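From: Shaohua Su
To: two-arm-cells list
Subject: Re: House rules for the two-arm tables, draft 2
Time: 4:50 pm

Hi everyone, and hello to the folks from Rosales who joined this month,

I owe Peiyu a reply, and as usual I've let it grow into something longer than a reply. Get yourself a coffee. I'll paste the part I'm answering so the new people can follow along.

Peiyu Song wrote:
> Thanks for sending the draft around. We read it out loud at Vernberg
> over lunch and there was a lot of nodding. I do have three complaints.
>
> First, "the table shall be in a known state before each run" is the
> kind of sentence everybody agrees with and no two people do the same
> way. Syahrul thinks it means the objects are on their marks. I think
> it means the objects, both arms, the walls and the cables. Who is right?
>
> Second, you have a whole page on where people stand and four lines
> on what one arm may do while the other one is moving. On our tables
> the arms are much more likely to meet each other than to meet us.
>
> Third, please could we have fewer "shall"s. Xiaoqing counted them and
> then refused to tell me the number because it upset her.
>
> Otherwise I'm very much in favor. We have a new group starting in
> November and I would love to hand them something shorter than the
> binder.
>
> Peiyu

Peiyu, you're right on all three, and I'm a little embarrassed about the second. I wrote the people section first, got it how I liked it, and ran out of afternoon. So let me take your points in order, with new wording for each. Please pick it apart. I would much prefer to hear it from you all now than from the new group in November!

On your first question, you win and Syahrul buys the tea. A known state covers everything that can change what the next run does. When I wrote the line I had an ordinary table in my head, a cup, a tray and one small thing to pick up, with an arm on either side, and I think I assumed everyone would picture the same table and the same checks. Of course they don't. The Bakley folks park their arms folded and we tend to leave the left one stretched out over the table, and either is fine, provided it's the pose written on the sheet for that task.
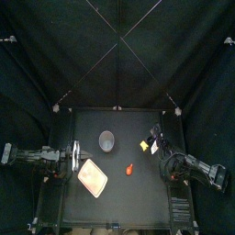

1. Before the run (replaces section 2)

Both arms are at the start pose on the task sheet. The person starting the run looks at the arms themselves and doesn't rely on the pose shown on the screen. I know the screen is usually right. We had a joint that had been knocked during cleaning, and the screen was perfectly happy with it.

Grippers are empty unless the sheet says otherwise, and the sheet says which arm is holding what.

Every object on the table is on the sheet, and every object on the sheet is on the table. Anything else comes off, including pens, tape, and the spare part you were going to put away in a minute. If the task has a block in it and the block isn't out, you don't have a run yet, you have a table with some things on it.

Cables at the wrists and elbows hang free through the whole reach. Move the arm by hand or at the slow setting to check this once at the start of each session, and again whenever somebody has touched a cable. I went back and forth on "once per run" and decided it would simply be ignored, and a rule people ignore makes them lazy about the ones next to it.

Fabric walls are clamped and clear of both arms. Shiyu asked for this one after a curtain sagged at Sunstead and the arm got hold of a fold. There was no damage, but it took two people to get it loose, and the clamp was found on the floor behind the table. Give each clamp a tug at the start of the day. It takes no time at all.

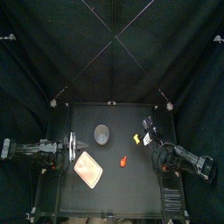 I should say something about object positions, because Xiaoqing and I have been going around on it by private mail and it really belongs on the list. Her view is that if the task sheet gives a position, then the position needs a tolerance, or else it's only a wish. My view was that people can put a cup back where it goes. She then pointed out, very kindly, that some tasks want the objects moved around from run to run on purpose, and that my wording would have made those a violation. So the sheet will now say either "fixed," in which case it gives a tolerance, or "free," in which case it gives the area the objects may land in. For fixed positions I'm proposing 9 mm either way as the default, with the task owner free to tighten it. If that's too loose for what you do at Rosales, please speak up, as I've only ever worked with cups and trays and other forgiving things.

2. Two arms, one table (new section)

Peiyu, this is the part you asked for, and I had great fun with it.

The area both arms can reach is called the shared zone, and it gets drawn on the task sheet. On most of our tables it's a fat strip through the middle, which is naturally also where everybody likes to put the objects.

One arm at a time in the shared zone, unless the task is a handover or a two-handed job and the sheet says so. The arm that's waiting waits outside the zone. Hovering just above the other one's work doesn't count as waiting, however patient it looks.

When both arms have to be in the zone together, the speed limit comes down to 40 percent of the normal setting for both of them, the stationary one included, so that it doesn't leap off at full speed when its turn comes.

The reach of an arm is measured to the farthest thing bolted to it. If you've put a camera or a bracket on the wrist, the zone on the sheet gets redrawn before the next run. This is the one I feel strongest about. We all add a little something to a wrist at some point, we all know it's there, and then the drawing stays as it was for months. 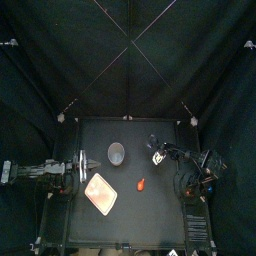
Shiyu has offered to go through the task sheets we already have and mark which ones have a shared zone drawn. There are 346 of them in the folder, so if you have an idle hour please write to her and take a stack. She'd like them back with initials on each one, and she'd like me to tell you that "looks fine" isn't an initial.

3. While it's running (was section 4, trimmed)

One person is named as the operator for each table, and that person has a hand free for the stop. The operator may talk, and may not leave. If they need to leave, the run is stopped or somebody else says out loud that they have it. I kept "out loud" in after some teasing from Syahrul, because a nod across the room has let us down before.

No hands past the front edge of the table while either arm is powered and able to move. An arm holding still is still able to move. If an object rolls somewhere awkward, stop, fetch it, and go through the checks in section 1 again. I know how tempting it is to dart in for a dropped block. I've done it, and I was lucky, and I'd like all of us to stop needing the luck.

If an arm is stopped while it's gripping something, don't pull the object out. Put a hand under it if it's likely to drop, open the gripper with the control, and then take it. The pads last longer, and so do fingers.

Tables that stand side by side are separate tables. Stopping yours doesn't stop your neighbor's, and the check for loose cables goes out to the back corners on both sides, where the two setups come closest.

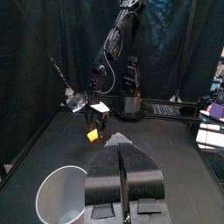

Then there's the wrist cameras, which several of you asked about. The draft had nothing, and the question was whether the operator may watch the run on the camera view. My suggestion is that you may look at it as much as you please, but it doesn't replace watching the table. A wrist view is lovely for seeing what the fingers are up to, and it can't show you what its own elbow is doing. So the operator sits or stands where both arms can be seen directly, and the screen goes beside that spot and never in front of it.

4. Logs

Very short. Write down stops, contacts between the arms, and anything that was dropped outside the area on the sheet. One line each is plenty. Bakley passed 3,000 logged runs this spring, and their log is the best argument I have for keeping it brief, since it's the only one among us that anybody fills in on a busy day.

As for the "shall"s, Peiyu, I've taken out every one I could find. If Xiaoqing still has her number, I'd like to know it now that the danger is past.

I want to be clear to the newcomers that none of this takes the place of the risk assessment for your own room, or of what your arm's manual tells you. If the manual is stricter, follow the manual. These are the house habits we've agreed on so that a person from one site can walk into another and start a session without a lot of guessing.

Things I still need from you, whenever you get a moment:

Comments on the 9 mm default, mostly from people with small parts.

A better name than "shared zone," if you have one. Syahrul suggested "the argument" and I'm afraid it's catching on here.

Somebody from Rosales to try section 1 cold, with no help from us, and tell me where you got stuck.

I'll put draft 3 together once the replies slow down, and Peiyu will have a copy in time to print it for the new group.

Warmly,
Shaohua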